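4. First session with the Plolley tabletop kit

Read this chapter to the end before you switch on the arm. The first session needs the arm, the gripper, the wrist camera and the set of kitchen objects. The oven module is not moved in this session, but it should stay on the table, so that the arm learns to keep away from it.

4.1 Laying out the objects

1. Clear the table of tools and packing material.
2. Put the plate on the far side of the table and lay the ketchup bottle on it. The bottle must lie on its side. A standing bottle is too high for the first program.
3. Put the bowl next to the plate, with one strawberry inside.
4. Place the colander near the middle of the table, within easy reach of the arm.
5. Distribute the remaining food pieces freely. Exact positions are not necessary.

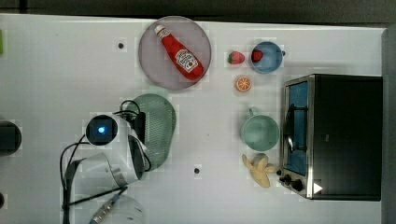

Figure 4-1. Table layout with the arm over the work area.

Note: The objects may touch the table only. Do not fix them with tape or putty. The gripper measures the resistance of each object, and a fixed object gives error 1558 (object does not move).

4.2 Routing the cables

1. Let the gripper cables hang in a free loop. A tight cable pulls the wrist and makes the position wrong.
2. Turn the wrist slowly by hand to both ends of its travel, with the power off. Check that the loop does not catch on any object.
3. Close the cable clip on the upper arm. 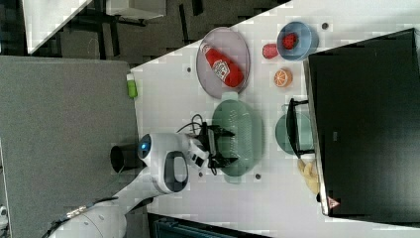 If the loop still reaches the objects after this, move the clip one position up and repeat step 2. Do not shorten the loop with a cable tie. We have received arms for repair where the tie had cut into the cable cover, and this damage is not included in the warranty.

Caution: Keep hands and sleeves away from the gripper when the power is on. The fingers can close without a sound.

4.3 Testing the gripper

1. Switch on the controller and wait until the display shows READY.
2. In the Drellolitz program, open the page Tools and choose Gripper Test.
3. Press Open. Both fingers must move the same distance.
4. Press Close with nothing between the fingers. They should meet in the center.
5. Set the closing force to 50 for the food pieces. The value 400 is for the heavy objects of the extension set and will crush the softer ones.

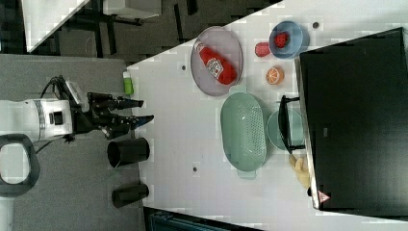

Repeat the test with the arm in three different positions, because the weight of the arm can change the result a little. If one finger is slower than the other in every position, go to chapter 9. If it is slower in one position only, look at the cable again (section 4.2).

4.4 Teaching the first pick

1. Choose Teach and move the arm by hand until the colander is between the two fingers in the camera view.
2. Lower the arm slowly. Stop before the fingers touch the table.
3. Press Save Point.
4. Press Close, lift the arm a little, and press Save Point again.
5. Run the two points at the lowest speed. Keep one hand at the stop button.

For the colander we advise gripping at the rim. The mug can be gripped at the rim or at the handle, but the handle needs a more exact point.
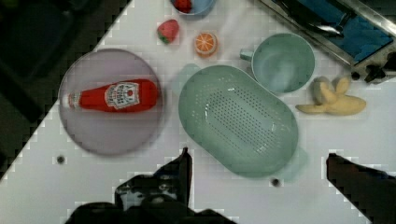 Defne Dursun: I had better results when I saved one more point, straight above the colander, before going down. With only two points my arm came in from the side and pushed the colander away. Can this be added to the steps?

Reply from Plolley support: Yes, an extra point above the object is allowed, and the next edition of the guide will have it as step 2. Please save it with the fingers open.

4.5 Ending the session

1. Move the arm to the rest position with the Home button.
2. Save the program under a new name. The name "default" is overwritten at every start.
3. Switch off the controller first, then the power supply.

Spare fingers and cable clips can be ordered under part number 2736.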